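Search products, stones, articles
Search
Clear

Keeping the saw running: a talk with the owner of Kosus

Kosus cuts and finishes stone for small household goods: trays, soap dishes, bookends, lamp bases and mortars. The workshop sells mostly to gift shops and to two importers, Rerkidach and Pledetti, who put their own labels on the boxes. The owner started as a polisher in somebody else's shop and bought the first saw used. We met in the office behind the showroom at eight in the morning, before the compressor was switched on.

The first thing I asked about was onyx, which many buyers now want in place of plain white marble. The owner was cautious about it.

"I like onyx. I like looking at it," the owner said. "But I lose more of it. You get a block that looks sound and then you cut it and there's a vein running through, and it opens up when you turn it on the lathe. With marble I can usually tell from the outside. With onyx I buy it and I hope."

The workshop keeps onyx for trays and lamp bases, where the pieces are thick enough to hold together. Bowls with thin walls are made in marble only. Customers who ask for a thin onyx bowl are told no, and some of them go elsewhere.

"They come back sometimes. Sometimes they don't, and I see the bowl in another catalog. I still wouldn't make it."

The red stone sold under the name Kırmızıgül has been the biggest change in the past few years. It is a marble with a dark rose color and pale lines, and it was added after Pledetti asked for something that would stand out on a shelf next to white and green. The first order was for 80 pairs of bookends.

"We made the 80 pairs and we had a lot of trouble matching them," the owner said. "Each pair has to come from the same slab, side by side, or people notice. We hadn't planned for that. We cut the slabs the way we cut white, and then we were out in the yard with a garden hose, wetting pieces and trying to find partners for them."

Now each slab is marked with a grease pencil before it goes to the saw, and the two halves of a pair are taped together until they are polished. The tape leaves a residue that has to come off with solvent. The owner has tried other tapes and found them worse.

I asked how long a piece takes. A marble tray goes through rough cutting, shaping, grinding, polishing and sealing, and spends three days in the building, most of it waiting. The handwork is short. Sealer needs the longest time, and in winter the drying room is kept heated overnight.

"People ask me why it can't ship tomorrow. It can ship tomorrow if they want it to smell."

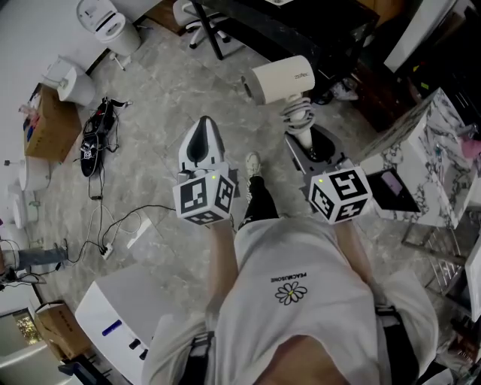 Orders, breakage and packing

Breakage in transit is the subject the owner talked about longest. Last September a shipment of 98 soap dishes went to Rerkidach and a good part of one layer arrived chipped at the corners. The dishes had been wrapped in paper and stacked flat.

"Flat was the mistake. Stone is strong standing up. If you lay it flat and put weight on top, any little bump under it is where it breaks. I knew that for slabs. I've carried slabs on edge my whole life. For some reason I didn't think of a soap dish as a slab."

The dishes now stand on edge in cardboard dividers, with a foam sheet at the bottom and another at the top. The cartons hold fewer pieces and freight costs more per dish. Rerkidach agreed to split the difference after the second clean delivery. Bookends travel in smaller cartons, one pair to each, and the heavier lamp bases go in wooden crates that the workshop builds from pallet lumber.

Replacement pieces are sent free if the buyer reports the damage within a week of delivery. The owner asks that buyers keep the packing until the claim is settled, and would like to see more of them do it.

"If I can see the box, I know what happened. If all I have is a chipped dish, I'm guessing."

We also talked about care, which the showroom gets asked about every day. The answer is the same for every stone on the shelves: a soft cloth, lukewarm water, a little dish soap. Vinegar and lemon will mark marble, and so will many bathroom sprays. A dull ring left by a glass can be polished out at the workshop for a small charge, and it is cheaper to bring in several pieces together.

"Use a coaster," the owner said. "We sell coasters."

There are no plans for larger goods. The workshop has been asked for tabletops and sinks, and it would need a bigger saw, a hoist and a different floor. The owner priced the saw last year and put the quote in a drawer.

A set of mortars in gray marble comes next, in two sizes, with the inside left rough so that spices don't slide. Samples were standing on the windowsill during our talk. The larger one still had its pencil marks, and the owner wanted the foot made a little wider before any were sold.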